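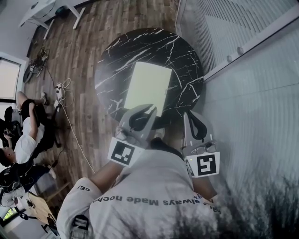

Toft Shared Rooms, Users' Meeting
Minutes, 24th January

I'm taking the notes again, so apologies in advance for the bits where I was talking and not writing. There were 9 of us by the time the kettle had boiled, plus two who had to leave before item 4.

1. Last meeting's notes

Agreed as written, except that I put the rent for the small store under the wrong month. It was September. I've fixed it in the copy in the binder, and the old page is in the recycling.

2. The round table

This took up a good half of the meeting! The black marble table is staying. We went back and forth on swapping it for something you can fold up, and the group from Drokamham had even priced a folding one at $508, but when it came to a show of hands most people wanted to keep the marble. It's a nice thing to sit at, and everybody likes the white veins (I've been told they look like lightning, a road map and a cracked windshield, all in the same evening).

What does need sorting out is how we clean it. We've had rings from mugs, and somebody used the lemon spray on it before the holidays. Marble and lemon are a bad pair. So from now on it's water, a drop of dish soap and a soft sponge, and then dry it with a towel. The lemon spray has gone home with me, where it can do my bathtub.

People also asked for a reminder about flat sheets on that top. They are a pain to pick up if you've got short nails – slide the sheet toward you until a corner hangs over the rim and take it from there. Please don't go at it with a knife or a ruler edge.

3. Sponges and yellow paper

We're down to the last few sponges. I'd been buying the green ones with the scratchy side and was asked, kindly but firmly, to stop. It's the plain soft blocks from here on. The order goes in with the next Tastico delivery along with the coffee, so if you want anything else added, write it on the sheet by the sink. 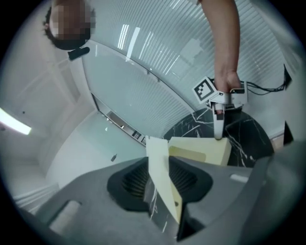
Pale yellow sponge block on the marble, with the yellow paper standing up against it.

There was a long side conversation about the color. The sponges and the craft paper are now nearly the same yellow, and one person (she can stay nameless) admitted to reaching for one and getting the other. We talked about switching the paper to blue. I was all for it, but there's a lot of the yellow left and it would be silly to let it sit in the closet, so we'll use it up first and then look at colors again.

Paper and water need to be kept apart too. If you're wiping down, move the paper off the table before you start. The Hirkarby group lost a whole stack of place cards last fall that way and they're still a bit sore about it.

4. Storage

The shelves are full. We agreed on one shelf per group and one for things everybody uses, which means paper, tape, scissors and the sponges. Anything without a name on it gets put on the bench by the door, and after 6 weeks it goes to the thrift store. I'll print labels, and I've got a spare pack of the sticky ones if your group wants to do its own.

The card panels are a separate problem. They don't fit on any shelf and they get bent corners if they're leaned on the wall behind the door. Two people offered space in their garages, which was lovely of them, but then we'd never have them when we need them. For now they'll go flat on top of the tall cabinet. Ask for help getting them down, please.

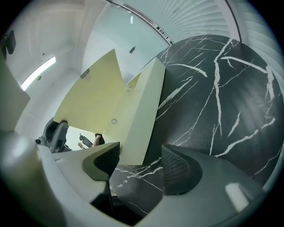
5. Money

The balance stands at $3,886 after the heating bill. We said yes to the Tastico order and to a new set of towels, and no to the folding table (see item 2). The question of a second kettle came up again and got pushed to next time, same as last time – I've now moved it to the top of the next agenda so we can't run out of evening before we reach it.

6. Anything else

The blinds: please leave them how you found them when you go.

Somebody's blue lunch box is in the fridge. It has been opened by a brave person and closed again. Come and get it.

To do before next time
Me: labels, Tastico order, towels
Drokamham group: let the store know we don't want the folding table
Hirkarby group: move the card panels up onto the cabinet
Everyone: clear your old stuff off the shared shelf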